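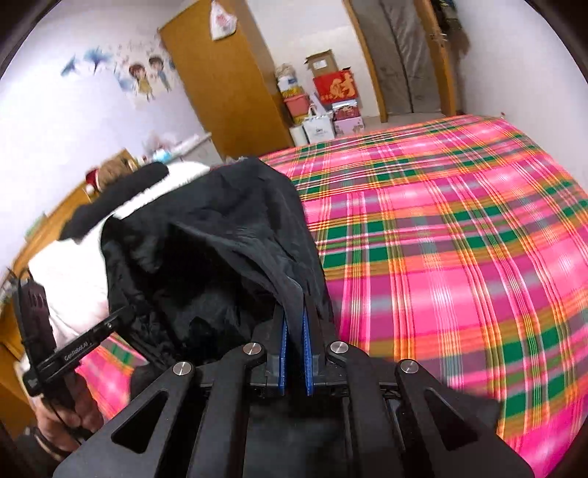
What does Noneck do with a recording?

It turns raw video and motion from a hand-held gripper into short, labeled episodes that a robot control program can learn from.

Noneck is a software toolkit for cleaning, cutting and replaying recordings of people handling cloth with hand-held grippers. It was written by Ikhsan Entili and is maintained by Grotora, a small firm whose other products have mostly stopped being mentioned on its website. The first public version appeared on 2021-07-04, a Sunday, and the first bug report arrived before the holiday was over.

Name

The name comes from an error message. An early garment detector looked for a collar in order to work out which way up a shirt was, and printed "no neck" when it failed to find one. It failed on pants, towels, pillowcases and a good many shirts. The detector was removed in version 2, but the message had by then become the only part of the project that users could quote from memory.

Processing

A recording enters Noneck as wide-angle video with a matching track of gripper positions and jaw openings. The first stage, called the flattener, corrects for the lens, so that a bed edge bent into a bow by the optics goes back to being a bed edge. Users may skip this stage and train on the curved picture, and many do. The manual describes the practice as "your decision" and offers no further comment.

The second stage estimates where the gripper was at each moment by following fixed points in the room. Furniture corners, door frames and wall decorations serve well. Curtains and bedding serve until someone pulls on them, at which point the software may conclude that the house has moved. A filter added in a later release drops any point lying on soft material, provided the software has recognized it as soft.

The third stage cuts the recording into episodes. A cut is placed where the jaws close, where they open again, and where both grippers stay still for longer than a set limit. The standard limit is 30 frames. Slow and careful operators were once punished by this rule, their single folds being filed as several unfinished ones, and the limit can now be changed for each operator.

Cloth perception

Noneck does not build a full model of a garment. It looks for edges, corners and long folds near the jaws and passes these along as hints. Patterned backgrounds are a known trouble: plaid contains a great many straight lines, all of which look to a line finder like the hem of something. Black clothing brings the opposite problem, with so little contrast inside the garment that a deep crease and a flat sleeve can come out the same. A black garment on a plaid sheet combines the two, and is the standard test in the project's documentation for that reason.
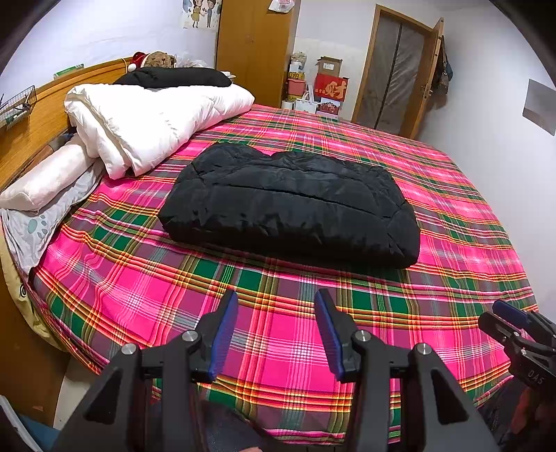 Why is a thick, padded garment harder to plan for than a thin one?

Padding pushes back when it is folded, so the planner has to allow for layers that spring open after the jaws let go.

Planning and control

The planner, Manurung, was at first a separate program and still behaves like one, with its own settings file and its own opinion about which axis is up. It takes an episode and proposes a path for two robot arms that would bring the jaws to the same places in the same order. Where a human wrist did something no arm can do, Manurung searches for a substitute, and where it finds none it marks the episode "admired" and sets it aside.

Control is kept simple. The arms follow the path at a reduced speed and the jaws close until they meet resistance. There is no direct measure of whether cloth has been caught. Noneck compares the jaw opening with the one in the recording, a method that works for jackets and is close to guesswork for pillowcases, whose thickness between the pads differs very little from nothing at all.

Evaluation

The project's own test set holds 527 episodes. In the trial published with version 2, Manurung produced a usable path for 369 of them. The accompanying report defined "usable" as a path that keeps both arms within reach and out of each other's way. It did not require that the result be folded. A stricter test was promised for November and has kept that month, though the year has been left open.

Forks

Akwood is a fork of Noneck that replaces the episode cutter with a learned one. Its authors argued that jaw openings say little about intent, as people often let go of cloth only to grab it a finger's width away. Entili agreed in a long reply and merged none of the changes. The two projects share a file format, apart from the order in which the left and right grippers are stored. A conversion script is included with Akwood. Running it twice restores the original file, and several users have discovered this after training.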